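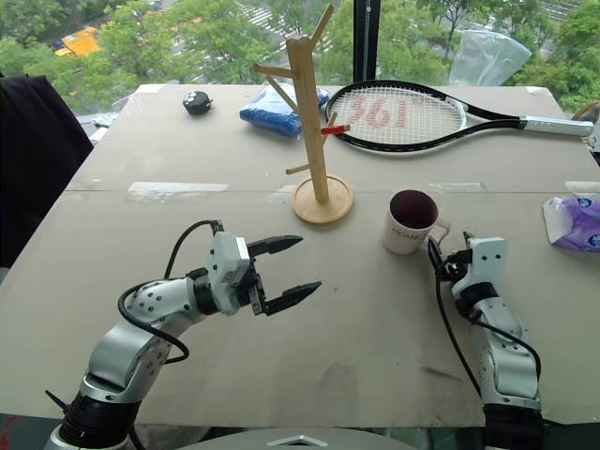

October, morning, started 8:15

Charger returns, continued from the last entry. The Nerkano two-bay chargers that came back from the shops are still the main job. There are 24 of them in the returns crate. All came in with the same complaint on the slip, more or less: gets hot, smells, or cells come off the charger too warm to hold. Two slips also mention a torn wrap on the cell. I want to know if we are looking at a charger fault, a cell fault, or people putting damaged cells in a charger that would have been fine otherwise.

Lindalva logged the serials yesterday and taped a letter on each one. Use her letters. The numbers on the shop slips don't match the serials in at least two cases and I have stopped trying to reconcile them. If anybody from the Rostthorpe office asks, send them to the letter list.

**Visual check**

Went through all of them before plugging anything in. Most look normal. Notes on the ones that don't:

- C: left bay negative contact is bent down and doesn't spring back. Somebody has had something too long in there.
- F: slight browning of the plastic at the positive end, left bay. Still has a smell if you get close.
- J: no label on the underside. Glue residue only.
- M: same browning as F, same bay, worse.
- Q: cracked case at the cord entry. Set aside, not to be powered.
- T: browning, left bay again.

So three with browning and all three in the left bay. Could be that people use the left bay more. I do, and I'm right-handed, so I can't explain it.

**Bench test**

Ran the good-looking ones first with known cells from our own stock. Both bays loaded, thermocouple on the cell body at the middle and a second one on the negative end. Left each until the light went green, then kept logging for an hour after. The hour after is the part I care about. A charger that stops properly should let the cell cool down from there. One that keeps trickling will hold it warm.

Results so far, left bay and right bay separately:

- A, B, D, E, G: both bays cut off as they should, cells cooled normally.
- H: right bay fine. Left bay light went green but the cell did not cool. Put a meter in line and there is still current going in after green. Pulled the cell by hand.
- K, L: fine.
- F: did this one behind the shield. Left bay cell reached 61 °C before I pulled it. Right bay fine the whole time.

F is the worst I have seen from this batch. The cell was one of ours, with no history of trouble, and I have marked it for disposal. It is in the sand bucket outside the back door. Please don't move it until I've checked it again tomorrow. I don't think it will do anything but I don't want it back on the shelf with the others.

M and T not run yet. I'd like a second person in the room for those.

**Opened up F and H**

Four screws under the feet on each. Same board in both, same print. Masaru looked at it with me for a while. What we found on F: the sense lead for the left bay is soldered on top of a pad that has lifted. You can rock it with a toothpick. When it makes contact the voltage reading is right. When it doesn't, the control chip sees a lower number than the real one and keeps charging.

H looks the same but less far gone. The joint is dull and has a ring around it. Masaru touched it up with fresh solder and we ran the bay again. It cut off properly. That is one run, so I'm not calling it proof, but it fits.

The right bay sense lead goes to a different spot on the board, further from the edge, and is held down with a dab of glue. The left one has no glue. On both boards. So maybe the glue step got skipped on the left or was never there. Kazue is going to see if we still have one of the older Nerkano units from before the case change to compare. She thinks there is one in the cabinet by the window, in the box marked 1992, which is a box number and has confused everyone at least once.

**The torn wraps**

Two slips say the wrap was torn. We only have the cells for one of them, return R. It's a Kinyua rewrap, the blue kind. The wrap is split at the positive shoulder and the paper ring underneath is missing. Not shifted, missing. I looked in the bag and in the bay.

With no ring and a split wrap there is bare can right next to the positive contact. In a charger that isn't good. In a pocket with keys or loose change it's worse, and in a mech mod with no protection in the circuit it's the way you get a vent. The person was lucky it showed up as a warm charger.

I put R's charger through the normal test with our own cells and it passed, both bays. So R is a cell problem and goes on its own page. I don't want it averaged in with the left bay problem. Same for the other torn wrap slip if that cell ever turns up. Signe is going to call the shop and ask if they threw it out.

Before anyone says it, yes, shops should be checking wraps at the counter. Most of them do it if you ask. We had that card printed with the pictures of good and bad wraps and I have seen it up in maybe two places. Will bring it up again with Signe when she does the calls.

**Equipment notes**

The Forance logger dropped channel 3 again in the middle of the E run. Lost about ten minutes. Wiggling the plug brought it back. I have marked the plug with tape and moved that thermocouple to the next free channel, so when you read the E file the column heads are off by one after the gap. I left the raw file alone and put a note in the folder.

Spare thermocouples are nearly gone. Cauã said he would order, but I didn't see it on the sheet, so I wrote it on the sheet.

The shield has a new scratch across it at eye height. Still safe, but annoying to look through. There's another in storage.

**Afternoon, 2:40**

Kazue found the old unit. Opened it. Glue on both sense leads, left and right. The left pad is also bigger than on the new board. So they changed the layout when they changed the case, and the glue went away on that side at the same time or soon after.

Took photos of both boards side by side with the ruler. They are in the shared folder under returns.

Ran the old unit with two cells for comparison. Cut off clean on both sides, cells cool within the hour.

Lindalva asked if flexing the cord could be what lifts the pad, the left bay being nearer the cord entry. It's possible. Q has the cracked case at that exact spot and I haven't opened it. Should open Q without powering it and see what the pad looks like. Good thought, I had written Q off as drop damage.

**To do**

- Run M and T, two people, shield, sand bucket within reach. Masaru is free in the morning.
- Open Q.
- Finish the remaining units in letter order. Don't skip J just because the label is gone. Check that its board print matches the others.
- Pull test on the left sense lead with the small spring gauge, on the ones that passed too. If the pads on the passing units are weak then passing doesn't mean much.
- Signe: shop calls. Ask which bay, if they remember. Ask if the customer left cells in overnight.
- Draft note to Nerkano. I'd hold it until M and T are done. They will want numbers for more than one bad unit, and right now I have F, half of H, and a lot of brown plastic.

Hold notice to the shops — I would send that now and not wait. It only has to say stop selling the new case version and take back any that people bring in. Asked Signe to check the wording with Rostthorpe. No answer by the time I left.

Bucket checked at 5:30, cell cold, no swelling. Back door locked.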